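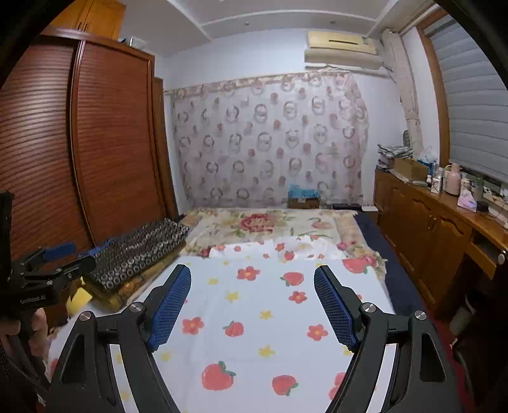

Reply from Statby on the rent roll query: the 26 units in the Moulin block were re-let under new leases in November and should not be pooled with sitting tenants. Agreed. Split the table accordingly.

Nov, 4:10 pm. Reran the asking-rent index with Moulin as its own stratum. Sample is now 212 leases, 139 of them renewals. Median for renewals barely moves. New lets still run well above, and the gap widens in the two-bedroom class.

Baltex file has 2 duplicate addresses with different deposits. Kept the later entry in both cases, flagged in column K.

Service charges still a mess. Vakemov bundles water and elevator fees into rent, Baltex bills them separately. Need net figures before comparing the two. Asked Vakemov for the breakdown, no answer yet.

To do: rerun without furnished units, check the deposit cap field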